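Wutcombe repair room reopens with lamps first in line

21/01/2018

The repair room at the Wutcombe community hall opened again this month after a break that had lasted since August, and desk lamps were the first things on the tables.

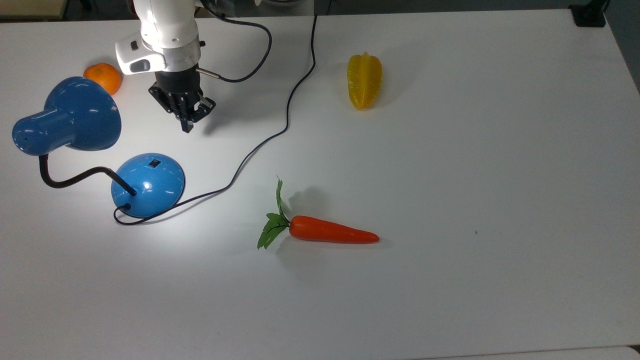 The room is run by the Grirnen Trust, which pays for the heating and keeps a small stock of plugs, fuses and switches. Residents can bring in one household item per visit and sit with a repairer while it is looked at. There is no charge for labor. Parts are sold at cost.

Cledwyn Beddoe, who organizes the sessions, said lamps had been chosen for the opening weeks because so many were brought in last year and had to be turned away.

"People like their lamps," Beddoe said. "They've had one on the same desk for years and the switch goes, or the cord gets worn where it comes out of the base. Most of the time the rest of it is fine."

Gooseneck lamps with a switch on the base, like the blue one shown, are a common type at the sessions. Beddoe said the neck often loosens before anything else fails, and the shade starts to droop over the desk. Tightening the fitting at the base usually fixes it. Owners are asked to bring the lamp with its bulb and not to wrap the cord tightly around the neck on the way over.

The trust logged 302 repairs in its last full year, with small kitchen appliances making up the largest group. Radios came second. Items that run on gas are not accepted, and neither are microwave ovens.

The tables are also new to the room. The old ones, which were dark and badly marked, went to the allotment society in Cumside. White tops were picked as replacements so that screws and small springs are easier to find when they fall.

Fruit is put out at the sessions in place of the cookies served before. The Chien grocery on the corner has offered to supply it through the spring.

Sessions run from 3 to 7 in the afternoon and evening, with the last item taken in an hour before closing. There are places for 11 people at a time, and anyone arriving when the room is full will be given a number and can wait in the front hall. Children are welcome with an adult.

A separate class on rewiring a plug will be held next month if enough people sign up. The sheet is on the board by the main door. Toasters and kettles will be taken again once the lamp weeks are over, and the trust will post the change on the same board.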